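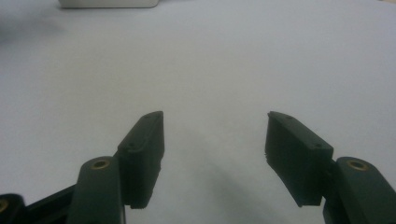
Brutamero mixes interior paint to order and ships it in quarts and gallons. Most of the mail we get is about color, and most of that is about dark colors, so the answers on those are the longest. A dark color changes a lot with light. The deep green in the photo at the top of this page looks close to black where it falls into shadow, and it looks darker still next to a pale surface. The same thing happens on a wall, especially in corners and behind doors. Please read the sample section before you order a dark shade for a whole room.

Last updated Mar 9, 2019

ORDERING

How many colors do you have?
The full list has 2,937 colors. The printed fan deck leaves out the ones we sell least. If you have a name or number that is not in the deck, email us and we will look it up.

What does a gallon cost?
Kermani, our standard wall paint, is $59 a gallon in any color. Domodar, the trim and door paint, is sold by the quart only. Prices for it are on the Domodar page.

Can I return mixed paint?
No. Unopened primer can come back within 30 days. If we mixed the wrong color, send us a photo of the lid label and we will replace the can.

How long does an order take?
We mix on weekdays and ship the next working day. Orders in December take longer, and we do not ship to addresses where the can may sit outdoors below freezing. Frozen paint goes lumpy and cannot be saved.

SAMPLES

Do I need a sample?
For white and off-white, a paper chip is usually enough. For dark greens, blues and browns, get the small jar. Paint two coats on a piece of poster board, leave a bare border so you can see where the color stops, and move it to different walls during the day. Look at it at night with your own lamps on.

Why does my sample look different from the chip?
Usually one of these:
The sample has only had one coat.
The old wall color is right next to it.
The light bulb is warmer than the light you saw the chip in.
The sheen is different. Chips are matte. The same color in satin looks a bit deeper from the front and lighter from the side.

Can you match a color from a photo on my phone?
We would rather not. Phones adjust color on their own and two phones will give two answers. Mail us something real at least the size of a postage stamp: a flake of old paint, a piece of fabric, a plastic lid. Zinhle Rampersad does the matching and will write to you if the item is too shiny or too uneven to read. We can mail it back if you ask when you send it.

PAINTING

Do I need primer?
On new drywall, bare wood and patched areas, yes. Over old paint in good shape, no, unless you are going from light to very dark or the other way. Ask for gray primer under dark colors. White primer under a dark green often means a third coat.

How much will one gallon cover?
One gallon of Kermani covers 401 square feet in our own test on smooth primed board, one coat. Rough plaster takes more. Measure the walls, subtract large windows, then double the number for two coats.

How cold is too cold?
Keep the room and the wall at 59 degrees or warmer while you paint and overnight after. Outside walls can be colder than the room.

How long between coats?
Four hours for Kermani. Domodar needs to be left overnight. If it still feels tacky in the morning, wait until the afternoon.

My dark wall has shiny marks on it. What did I do?
These are rub marks, called burnishing, and all matte dark paints get them to some degree. Wiping hard makes them worse. Use a soft damp cloth with light pressure. For a hallway or a stair wall, order eggshell instead.

Can I touch up a small spot?
Sometimes. Use paint from the same can, stir it well, and dab with a small roller, since brush strokes show. After a year or so the wall will have changed enough that you may have to repaint from corner to corner.

Can Domodar go on plastic?
On some kinds, with a bonding primer and light sanding. It does not stick well to soft, waxy plastic such as storage tubs. Try a hidden spot, wait a week, and scratch it with a fingernail.

STORAGE

How long does an open can last?
About two years if the lid is tight and the can stays indoors. If it smells sour, take it to your local paint drop-off. Write the room name on the lid before you put it away.

Why was Eltudholm discontinued?
One of the pigments in it was dropped by the supplier. We still have the old formula and can mix a close version, but it will not match a wall painted before the change. Order it as "Eltudholm, new mix."

Who do I write to?
Color questions go to Zinhle Rampersad. Orders and damaged cans go to Pieter Van den Broek. Both are reached through the contact form, and you should pick the right name from the menu so it does not have to be forwarded.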